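Speaker notes, "Teaching by hand: what we got from the bowl and sponge task"
Leonie Albers, Kettler workshop, September 1, 2018

Slide 1. Title. Thank the Kettler people for the room. Say up front that I will take questions in the middle, after the pictures.

Slide 2. What we wanted. A two-arm robot that can do small kitchen jobs. We did not want to write a program for each job. A person does the job, we record it, the robot learns from the recordings.

Slide 3. Two ways to show it.
Remote control first. We used the Grendel arms with a pair of leader arms. It works, but it is slow, and new people need most of a day before their recordings are any use.
Then hand-held grippers. No robot in the room. You hold one in each hand and do the task. We switched to these in May.

Slide 4. Numbers. 3,709 recordings kept, 716 thrown out. Most of the bad ones were people moving too fast near the bowl. Pause here, someone will want to write these down.

Slide 5. Pictures. Leave each one up for a bit.
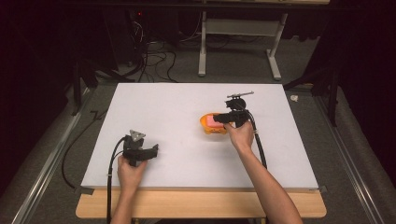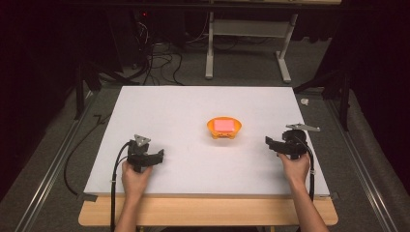
The last one is from the gripper's own camera. 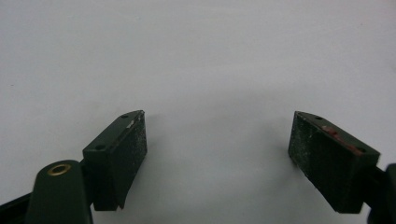 Cillian Quinlan asked at the dry run whether a person wearing out a task this way ends up with habits the robot then copies. Yes, he was told, and he said in that case we should rotate people more often than we do. Repeat his point and agree with it. We now swap after roughly 4 sets.

Slide 6. What went wrong. A person's wrist can get into positions the robot's wrist can't. Those recordings look fine until you play them back on the arms. We now run a reach check the same evening. Do not go into the math unless asked.

Slide 7. Advice for anyone starting. Keep the table plain. Write the start and end of the task on paper and read it out to each new person. Go slower than feels natural.

Slide 8. Next. Same task on the Celter arms, with no new recordings. If short on time, skip this and go to questions.

Related
Grurlow field notes: leader arms, two years on
Checking reach before playback
Handout: start and end sheets for new demonstrators

Contact the workshop office | Copyright 2018 Kettler | Back to top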